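Felt-tip marker

A felt-tip marker, often called a marker pen or simply a marker, is a writing and drawing tool that carries its own supply of ink and lays it down through a tip of pressed fibers. It is one of the most ordinary things in any home, school or office, the sort of object that turns up in kitchen drawers and coat pockets whether or not anyone remembers putting it there, and yet a good deal of thought goes into making one that writes well. Markers are used for lettering, labeling, coloring, sketching and for marking up boards and glossy surfaces that a pencil would hardly touch.

Parts

Most markers share the same simple build. The barrel is the long outer tube, usually plastic, that the hand holds. Inside it sits the reservoir, a soft rod of fibers that soaks up ink like a sponge and keeps it from running out all at once. The front of the barrel narrows into a nose, which grips the tip and keeps it steady, and the tip itself reaches back far enough to touch the reservoir and draw ink forward. A cap fits snugly over the nose when the pen is put away. Some makers leave out the fiber rod and fill the barrel with free ink instead, feeding it to the tip through a valve or a set of fine channels, and people who write a great deal often come to prefer these, as the line stays dark nearly to the end.

The outside of the barrel has its own small customs. A colored band or end plug commonly shows the color of the ink, though not always, and a label gives the maker's name, the kind of ink and any safety wording. A clear window is a kindly touch on some models, letting the owner see how much ink is left before starting on a long piece of lettering. 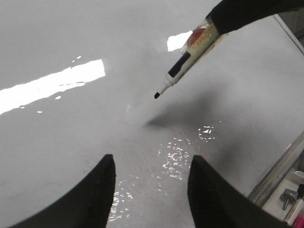

Tips come in several shapes, and the shape matters more to the finished line than most beginners expect. A bullet tip is rounded and gives an even stroke in every direction, which makes it the usual choice for everyday writing. A chisel tip is cut at a slant and can make both broad and narrow strokes depending on how it is turned. Fine tips suit small labels and detailed drawing, while brush tips bend under the hand and swell or thin the line much as a paintbrush would.

Inks

Inks are generally grouped by what they are dissolved in and by how firmly they stay put. Water-based inks have little smell and wash out of many fabrics, so they are well loved by parents and teachers. Alcohol-based inks dry quickly, blend nicely and cling to plastic, glass and metal. Dry-erase inks are made with a release agent that keeps the color from bonding to a smooth surface, so that it can be wiped away with a cloth. Paint markers hold an opaque pigment and usually need a good shake before use.

Writing on glossy surfaces

A smooth, shiny surface is a pleasure to write on and a little unforgiving. Ink sits on top and cannot sink in, so a fresh line may smear if a sleeve passes over it, and a wet tip moved too slowly can leave a bead at the end of each stroke. Sign painter Mahnaz Abbasi, in her handbook on shop lettering, advises holding the pen at a comfortable slant, keeping the pressure light and letting the whole arm travel, with the heel of the hand lifted clear. She also suggests moving the lamp before beginning — glare on a white surface can hide a faint guideline completely, and it is tiresome to discover the gap afterward.

It is always wise to try an out-of-the-way corner first. Permanent ink on a varnished or lacquered table may be lifted with a little rubbing alcohol, but the alcohol can dull the finish as well. Dry-erase ink left in place for a long time grows stubborn too, and going over the old line with a fresh stroke of the same ink, then wiping promptly, will often bring both away together.

Storage and care

The great enemy of a marker is air. Caps should be pushed on firmly, and pens that are used often do best lying flat, so that the ink stays evenly spread along the reservoir. Double-ended pens in particular should never be stood upright for long — one end will flood while the other starves. A water-based pen that has begun to skip can sometimes be coaxed back by resting the tip briefly in clean water, although the color may come out paler than before. Tips that have frayed cannot be mended, but on certain refillable models they pull out and can be replaced.

See also: Ballpoint pen; Crayon; Highlighter; Whiteboard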